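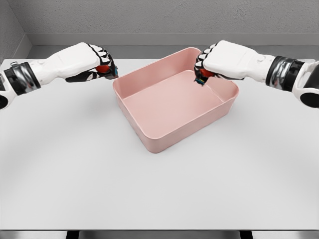
So we finally made it to the Tallis open day, and I'm still finding soap flakes in my coat pockets. The old works sits at the bottom of Sudadholm, past the bridge, and you park in a field that was pure mud by the time we rolled in (wear boots!). They let people through in groups of 40, and we had just missed one, so we ate cinnamon buns by the gate until our turn came.

The first stop was the boiling room, which smells like every grandmother's bathroom at once. I loved it, my sister had to step outside. They still run a huge Simard kettle that takes 600 gallons, and our guide let us peek over the rail while it was stirring. It's loud in there, so I caught maybe half of what she said about lye.

After that came the cutting room, and that was my favorite part by a mile. A block goes through the wires and comes out as 200 bars, just like that, and the kids in our group wanted to see it again and again.

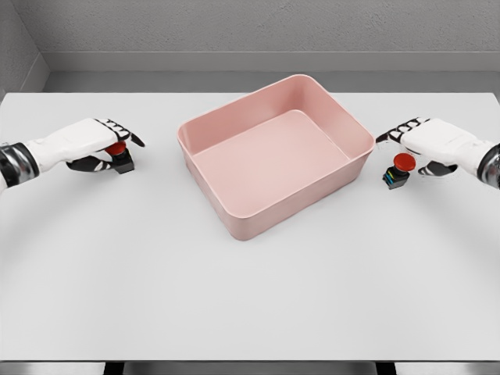

Then upstairs to the drying lofts, where the lavender bars sit until November. It was so quiet up there after all that clanking! I could have stayed an hour, but the next group was already on the stairs.

The shop was packed, of course. I came home with two Zodurska pine bars and a bag of offcuts, and the offcuts are the better deal. Cash only at the register, by the way, and the nearest ATM is back over the bridge.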